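Osteck, 그리퍼·손목 카메라 비교 시험 결과 공개
종이 메모와 압정으로 두 제품을 나란히 돌려 봤습니다

[사스트빌(Sastville), 2021년 11월 16일] 안녕하세요, Osteck에서 그리퍼 평가를 맡고 있는 하프리트 프레이저(Harpreet Fraser)입니다. 보도자료인데 왜 이렇게 편하게 쓰냐고 하실 분도 계시겠지만, 이번 건은 제가 처음부터 끝까지 붙어 있던 일이라 직접 쓰겠다고 우겼습니다!

지난 5월부터 저희 팀은 Lusto의 평행 그리퍼와 Grewal의 평행 그리퍼를 같은 로봇 팔에 번갈아 달고 시험해 왔습니다. 무거운 걸 드는 시험은 이미 자료가 많잖아요. 그래서 저희는 반대로 갔습니다. 얇은 종이, 작은 압정, 코르크판처럼 사무실에 굴러다니는 것들이요. 종이는 일부러 반듯하지 않은 걸로 골랐고(손으로 찢은 것도 썼습니다), 숫자를 손으로 써서 카메라 쪽 글자 인식도 같이 봤습니다.

시험은 제품마다 2000회씩 잡았습니다. 압정을 집어 뽑고, 종이를 떼고, 다시 꽂는 것까지가 한 번입니다. 말로 하면 간단한데 압정 머리가 둥글어서 손가락 끝이 조금만 틀어져도 옆으로 미끄러져 나갑니다. 처음 200회는 접근 각도를 맞추는 데 다 썼다고 보시면 됩니다 ㅎㅎ

두 제품의 성격은 꽤 달랐습니다. Lusto는 닫히는 속도가 빠르고 시원시원한데, 종이 모서리를 잡을 때 힘 조절이 거칠어서 자국이 자주 남았습니다. Grewal은 느립니다. 보고 있으면 답답할 정도예요. 그런데 압정을 집는 순간에는 이쪽이 훨씬 안정적이었고, 손가락 패드를 바꿔 끼우는 것도 편했습니다. 저 개인적으로는 Grewal에 마음이 기울었는데, 제어를 담당한 가에타노 모렐리(Gaetano Morelli)는 아직도 Lusto 편입니다. 속도는 설정으로 늦출 수 있지만 느린 걸 빠르게 만들 수는 없다는 거죠. 일리 있는 말이라 반박을 못 했습니다.
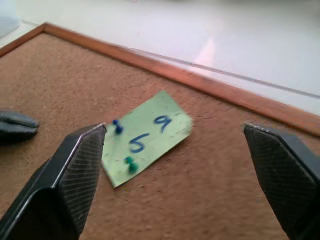

그리퍼를 비교하는데 왜 손목 카메라까지 같이 시험했나요?
손가락이 벌어지는 폭과 길이에 따라 카메라가 볼 수 있는 범위가 달라지기 때문입니다. 손가락이 굵으면 집으려는 물건이 가려지고, 그러면 그리퍼가 아무리 좋아도 위치를 제대로 못 잡습니다.

카메라 쪽에서 제일 애먹은 건 조명이었습니다. 밝은 상판에 빛이 반사되면 노출이 그쪽으로 끌려가서 글씨 인식이 흔들리더라고요. 조명 각도를 낮추고 노출을 고정한 뒤로는 많이 나아졌습니다. 팔이 움직이는 동안 찍힌 화면은 번지는 경우가 있어서, 접근 직전에 잠깐 멈추는 동작도 넣었습니다. 시간은 조금 손해를 보지만 다시 집는 횟수가 줄어서 저는 남는 장사라고 생각합니다.

이번에 공개하는 자료에는 회차별 기록과 제어 설정값, 손목 카메라 화면 3000장이 들어 있습니다. 실패한 회차도 빼지 않고 다 넣었습니다. 비슷한 작업을 준비하시는 분들께는 성공한 것보다 그쪽이 더 쓸모 있을지도 모르겠네요. 자료는 Osteck 사스트빌 시험실로 요청하시면 보내 드리고, 연구나 교육용으로는 비용을 받지 않습니다.

다음에는 같은 코르크판 작업을 부드러운 재질의 손가락으로 해 볼 계획입니다. 써 보고 싶은 패드나 손가락이 있는 업체는 편하게 연락 주세요. 시험 조건은 이번과 똑같이 맞춰 드립니다.

문의: Osteck 그리퍼 평가팀 하프리트 프레이저
제어 설정 관련 문의: 가에타노 모렐리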